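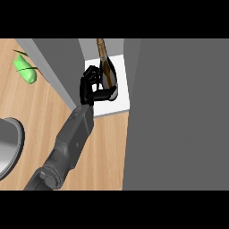
Robot hand holding a glass bottle (computer render)

How to Write a Scene Where Someone Reads a Letter Aloud

In my fantasy novel there are four letters. In the first draft all four were bad. My reader Antigoni Gkikas wrote the same word next to each of them: "skipped". She had jumped over the letters and continued where the people started to talk again. I was hurt for one evening, and then I went back and looked at the letters as a reader, and I skipped them too.

This page is the method I use now. It is for stories with several characters in one room and one letter, but most of it works also when a person reads alone.

What you need before you start

Your draft up to the point where the letter arrives.
A separate file or a sheet of paper for the full letter.
A list of who is in the room.

Step 1. Write the whole letter in a separate file

Write it complete, from the greeting to the signature, as the sender would write it. Do not think about the scene yet. My longest one, from the ferry town of Dedelbridge, had 854 words. The reader of the novel gets 233 of them.

Let the sender be a person. The letter in my chapter six comes from an old aunt, Plundance, who has raised the two main characters and stayed behind when they fled. In my first version she explained the war, the enemy army and the location of the hidden gate. She sounded like a teacher with a map. In the new version she begins with the price of lamp oil and complains about the neighbor's goat. The gate comes in the middle of a sentence about the goat, who has walked through it.

Step 2. Decide what each listener wants to hear

Take your list of people and write one line for each of them. Mine looked like this:

Pededitz, the younger brother: wants to hear that he can come home.
Orla, his sister: wants to hear that the aunt is not angry with her.
The ferryman: wants to hear nothing, he wants them to leave before dark.

Now compare with the letter. If everybody gets what he wants, the scene will be flat. In my case the brother gets a clear no, the sister gets no answer at all, and the ferryman hears his own dead son's name, which he did not expect. I did not plan the last one. It came because I had to write a line for him.

If you can't write a line for somebody, send this person out of the room. I sent out two soldiers and a cook.

Step 3. Choose who reads

The usual choice is the main character, and often it is the wrong one. The person who reads must look at the paper, so he can't look at the others. If your point of view is with the reader, you lose all the faces. If your point of view is with a listener, you can see the hands of the one who reads, and hear where the voice becomes slow.

I gave the letter to the sister and kept the point of view with the brother. He sees her eyes go ahead of her voice. He understands that she already knows the next line.

Step 4. Cut the letter in pieces

Copy the full letter into the scene and mark the lines which do something to someone. Delete the rest, or turn it into one sentence of summary:

She read the part about the oil and the part about the roof, quickly, the way one eats bread before the meat.

Then put the marked lines back in the aunt's own words. I try to have not more than four or five lines of letter before we come back to the room. This is not a law. For the last paragraph I let it run longer, because by then the reader is listening also.

Step 5. Put the room between the pieces

Here most beginners (I also) write tears. Everybody has wet eyes, everybody puts a hand to the mouth, hearts are beating. One of these is enough for one scene. Jailson Vieira, who writes crime stories and reads my chapters in exchange for me reading his, took a pencil and circled every heart and every tear in my chapter. The page looked as if it had measles.

Give them something to do with their hands which belongs to the place. The ferryman goes on splicing his rope, and at the name of his son he makes the same turn two times and has to undo it. The brother picks wax from the table. Small things like these carry a lot when the letter is strong.

A before and after from my own draft:

Before:
"I pray for you each night," Orla read. Her eyes filled with tears. Pededitz's heart ached. He missed his aunt so terribly.

After:
"I still put out three cups," Orla read, "and then I put two of them back." She turned the page over, though there was nothing on the other side.

Step 6. Write the silence after

Do not let someone say "We must go to the gate" directly after the signature. Give the scene a few lines where they do not talk, or talk about something too small. My brother asks if there is more soup. I was afraid that it sounded cold, but Antigoni wrote next to it that she had to put the pages down for a minute.

The plan for the journey can wait until the next morning, or until a new scene.

Step 7. Read it with two voices

Ask a friend to read the letter lines while you read everything else. You will hear at once if the aunt and the narrator sound the same. Mine did. I had to take out three words which I like too much, "merely", "perhaps" and "weary", from one of them, and I let the aunt keep "weary".

If you have no friend at hand, read the letter parts only, standing, and then the rest, sitting. It sounds silly, but the body remembers which one is talking.

Some questions I have received

Should the letter be in italics?
I use italics when nobody in the scene reads aloud, and quotation marks when somebody does. Choose one way and keep it in the whole book.

Can the letter have spelling mistakes?
A few, if the sender would make them. When it is read aloud the listener can't hear them, so they only make sense if we see the page.

How long can the scene be?
My shortest one has 600 words with everything. Sreekumar Nadar asked me if a whole chapter is possible, and I think yes, if there is a quarrel in the middle about whether to continue reading.

Next time I will write about letters which arrive too late. I have one in chapter 20 and it is still being skipped.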